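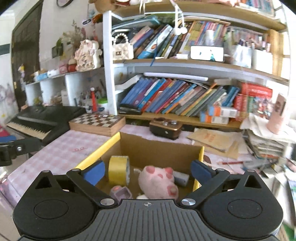
Chapter 3
Learning by Being Shown

Print this chapter | E-mail this chapter

Think about the last time you unpacked a box. You reached in, closed your fingers on something, lifted it, and set it down where there was space. Now try writing out the rules you followed. How far apart were your fingers? When did you start to close them? Why did you come at the tape from the side and the soft toy from the top? Most of us can do the job in seconds and can't fill half a page explaining it, and that gap is what makes this chapter so much fun to teach!

In Chapter 2 we wrote our instructions by hand. We told the arm where to go, how fast, and when to stop, and it worked well as long as every block was the same size and sat on its mark. In this chapter we stop writing rules and start gathering examples. A person does the task many times over, a record is kept of each try, and a learning system searches those records for the link between what the camera saw and what the hand did next.

3.1 What counts as an example?

A single recorded try is called a demonstration. It has a beginning (the task is not yet done), an end (the task is done, or has clearly failed), and everything between. For the work in this book, each demonstration holds two streams that run side by side: the pictures from the camera, and the motion of the gripper, including how wide its fingers are open at each moment. Lose either stream and the example is no use to us. Keep both, with their clocks matched, and you have something a machine can learn from.

We gather ours with a hand-held gripper. You hold it, you do the job, and the camera riding on it sees your work from just behind the fingers. No robot arm needs to be in the room. That one fact changes a lot - you can collect in a kitchen, a bedroom, or the back of a shop, and you can do it in an afternoon.
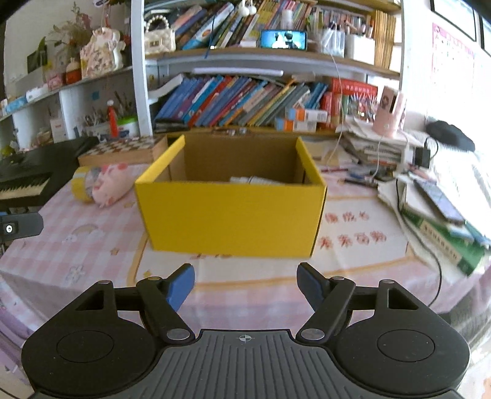 Figure 3.1 A box-and-table task seen from the gripper's own camera, with the fingers open.

Look at how much in Figure 3.1 has nothing to do with the box. There are books, a checked cloth, a chessboard box, a pink plush pig. A beginner's first wish is to clear all that away. Please don't! A system trained only on bare tables learns that tables are bare, and it will be lost in the first real home it meets.

3.2 How many, and how different?

The practice set that goes with this chapter, which we call Wuvar, was put together by Inna Ivanyshyn and Vira Onyshchenko over one very busy January. It holds 1718 demonstrations. Their first trial used 300, all from one table, and the trained arm did beautifully on that table and badly on the one next door. Inna's notes from that week say only "move the furniture." So they did. They shifted the box, swapped the objects, changed the lamp, and then changed rooms altogether.

You will start smaller. Exercise 3.4 asks for 80 demonstrations of one task of your own choosing. Before you begin, write down:

- where the task starts and where it ends
- which objects may change between tries
- what you will do with a try that goes wrong (keep it, but mark it)

That last point surprises people. A dropped object followed by a good recovery is often worth more than another smooth pick, and we will come back to it in Section 3.5 - with data, and with a few very clumsy grabs by your authors.

Related chapters
Chapter 2: Telling an Arm Where to Go
Chapter 4: Cleaning and Trimming Demonstrations
Lab sheet: Matching Two Clocks
Grembridge reader: Karpenko on Hands and Habits

This site uses cookies to remember your place in the book. Accept | Settings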